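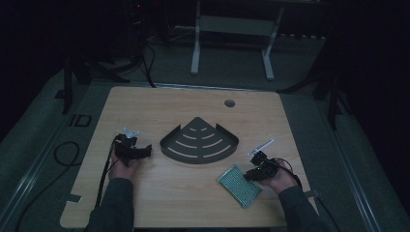 Hukatance Handheld Gripper Pair

Home > Equipment > Handheld and Teaching Tools > Gripper Pairs

Item 231
Sold as: pair (left and right)
Availability: in stock, ships from Flinmont
Add to cart | Add to wish list | Ask about this item

Jump to: Overview / Can it do chores yet? / Setup / Specs / What's in the box / Buyer questions / Returns

Overview

I've been selling lab and workshop gear out of Flinmont for a good while now, and the Hukatance pair is the thing I get the most email about. Half of those emails are from people running small research groups who already know what they want and just need a lead time. The other half are from people who saw a video of a robot folding a towel and want to know if they can get one to clean their bathroom. I'm happy to hear from both of you! But the answers are pretty different, so I've tried to put everything on one page.

The short version: these are grippers you hold in your hands. You do a job with them, the way a robot with two simple grippers would have to do it, and the motion gets recorded so that you can train or test a machine on it later. No arm is included. No arm is needed to start. You sit down at a table, pick the pair up, and start moving stuff.

The left and right units are built as a set and they're meant to be used together. I used to split pairs for people who asked, and I stopped, mostly because I kept ending up with a drawer full of lefts.

Can it do chores yet?

OK, so this is the part people really write to me about. Can machines do household work now? Can they do the boring jobs in a shop?

Some of it, on a good day, with the table set up nicely. I keep a loaner pair in the back room here and I've put it through a lot of ordinary stuff, and what strikes me every time is how much of housework is tiny corrections you don't notice yourself making. Pick up a perforated metal corner shelf, the kind that goes in a shower. Easy, right? You've got fingers. You hook one through a slot, feel the rim with your thumb, and turn it over while you're thinking about lunch. Now do it with two jaws. You have to grab the rim, and the rim is curved on one side and straight on the other two, so the grip that works at the front is all wrong at the point. If you come in too steep the shelf scoots away from you. If you pinch too close to a corner it swings around like a gate.

I love that shelf, by the way. It's my favorite test object and I recommend it to everybody. A mug is too easy and a shirt is too hard (shirts are still miserable), and a corner shelf sits right in between. It's stiff, it's an awkward shape, and you can tell at a glance which way it's pointing, so there's no arguing over whether the machine put it down right.

Here's where I'd say things stand from what I've tried and what customers tell me:

Picking up one rigid thing and setting it down somewhere else. Yes, pretty reliable, if the thing stays more or less where it was during training.

Lining a rigid thing up with something soft, like putting a bath shelf on a rubber pad. Getting there. The pad is usually the trouble. A thin mat lies flat and the jaws can't get under it, so you end up dragging it to the table edge, or pinching it in the middle and making a little tent.

Sorting a drawer. Depends on the drawer. Mine, no.

Wiping. Better than I expected. Wiping well enough that I'd put my elbow on the counter after -- not yet.

Shop-floor jobs like loading a tray or passing a part from one hand to the other. This is where I'd put my money if I had a small shop. The parts are the same every time, you control the light, and you can screw a fixture down to the bench. I have a customer at Dunbar who packs hardware kits, and he's using the pair to work out which of his steps are worth automating at all. He did the whole kit by hand with the grippers first, and every step that made him swear went on the "leave it to people" list. I thought that was a great way to go about it and I've been stealing the idea ever since.

Laundry, dishes in a real sink, anything with a toddler in the room. No. Please don't buy this pair expecting it.

So if you're asking me whether you can skip hiring someone or get out of cleaning the shower this year, save your cash. If you want to find out which part of a job is really hard for a machine, I don't know a cheaper way to learn it, and you'll know within an afternoon.

Setup

You don't need much room. A plain table with some elbow space on both sides is fine. I like a light, matte top, because shiny ones bounce the ceiling lights back and make dark objects harder to pick out in a recording. A table with a grommet hole is nice if you run other gear on it, just watch small screws around it. I've fished plenty out of the carpet.

Both units are wired. People ask for a wireless version constantly and I pass it on every time. In the meantime, the cable routing matters more than you'd think. Run the left cable down toward you on the left and the right one out to the right, and leave enough slack that you can cross your hands once without tugging. I tape a loop at the floor end. If you feel a pull at the wrist when you reach across, fix it before you record anything, or you'll be teaching your machine to flinch.

Wear long, plain sleeves that fit close. Baggy cuffs get into the jaws.

Take it slow for the first dozen or so runs. Everybody rushes. You want clean approaches and a definite stop before the jaws close, and it feels silly, and the recordings come out so much better! Siu-ming Cheung, who helps me with support here on Thursday afternoons, makes new users set the object down and let go completely between tries, and I've come around to doing it too.

Change something small between runs. Turn the shelf a bit. Slide the mat over and leave it crooked. If everything is squared up every time, the machine learns your table and not much else, and the first time someone bumps the leg you're back to the beginning.

One more thing on mats: the textured ones with raised dots are easier to grip than smooth ones, but the jaws can catch on the dots when you let go. Open all the way before you back off.

Specs

Configuration: two handheld units, left and right
Connection: one cable per unit
Cable length: 2 meters each
Jaw style: two-sided, squeeze to close
Reset: hold the thumb switch for 2 seconds
Works with: Tritau recording software (download, no license key)
Warranty: 12 months from the ship date, parts and labor
Item number: 231

The most common question about the cable is whether you can extend it. You can, with the extension listed as item 202, but use one per side and no more. I tried chaining two and the right unit kept dropping out.

What's in the box

Left gripper
Right gripper
Two cables, already attached
Spare fingertips, one set
Hex key
Cable ties
Printed quick start (mine, not the factory's -- the factory one skips calibration)

There's no table, mat, camera, stand or shelf in the box. I get asked about the shelf more than you'd believe. Any hardware store will have something close, and honest wear and tear on it is fine.

Buyer questions

Do I need a robot to use this?
Not to start. You can record and review without one. If you want a machine to repeat the job later, you'll need an arm with a similar gripper on it, and I'd write to me before you buy that because the jaw opening has to be a decent match.

Can one person run both?
Yes, that's the normal way. One in each hand.

I'm left-handed. Problem?
Nope. The two sides do the same things. A lefty customer told me she does better on the handoffs than her coworkers do.

How tiring is it?
The first day, your thumbs will know about it. Take breaks. I do short sessions and walk around in between, and I quit when I notice I'm slamming things down.

Will the jaws scratch metal?
The fingertips are fine on most painted or coated pieces, but if you've got a finish you care about, try it on the underside first. Worn tips are the usual cause of marks. Swap them.

Can I use it in a real bathroom or kitchen?
On a dry counter, sure. Keep it away from water. These aren't sealed, and water damage is the one thing the warranty won't touch.

Is it good for a classroom?
I think so! High school groups have borrowed my loaner, and moving a shelf onto a mat against a kitchen timer turned out to be a very loud hour. Ask me about the loaner if your budget is tight. It goes out free inside the county and you pay the shipping otherwise.

When's the next version coming?
Last I was told, May, with a lighter housing. I wouldn't wait on it if you have a project going now. The recordings carry over.

Returns

Send it back within the month if it isn't for you. I'd like it clean, with the cables coiled and both units in the box together (see above about the drawer full of lefts). I refund the same day I open it. If a unit arrives dead, don't bother with the form, just email me and I'll get a replacement pair moving.

People who bought this also looked at

Extension cable, single (item 202)
Spare fingertips, set
Tritau recording software, download
Table clamp, small

Questions about this item? Use the contact form and put 231 in the subject line so it lands in the right folder. I answer most mornings before ten.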